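Moving to a smaller place, part two

2 Jan 2019

The new apartment is 518 square feet. The old one was 660, and I had filled every foot of it. I signed the lease in June and spent the rest of the year getting rid of things, mostly on weekends.

Books went first. I kept the ones I had read twice and the ones I still mean to read, and the second group is too big. The used bookstore on Werdale Street took four boxes and gave me store credit, so I have to be careful about going in there.

Kitchen things were harder. I cook most nights and I could make a case for every pan. What worked was putting everything in the hall closet and only bringing back what I needed for a meal. After 11 days I had stopped going to the closet. I gave away what was left in it, except the big stock pot, which I use twice a year and would miss. 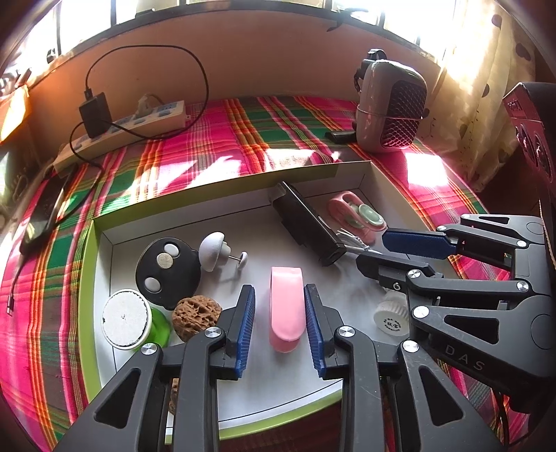 Bedding was easy by comparison. I now have two sets of sheets and one spare blanket. When one set is in the wash the other is on the bed, and they don't need a shelf. The extra pillows went to my sister, who has a guest room and likes having guests.

Paper took the longest. I had tax forms, manuals for appliances I no longer own, and a folder of maps from a trip to Lagos. I kept the maps. Most of the manuals can be found online, so those went in recycling. I scanned the rest over a few evenings and it came to less than I expected.

The one thing I bought was a Dristus shelf unit for the entryway. It is narrow and holds shoes, keys and the mail. It came with one screw missing and the store mailed me a new one, which took 10 days. I used it with three legs tight and one loose until then.

I still have a storage unit with a bike and two chairs in it. The rent on it is paid through the end of the month. I think the chairs will go and the bike will end up on a wall hook, if the landlord says yes to the hook. I asked last week and haven't heard back.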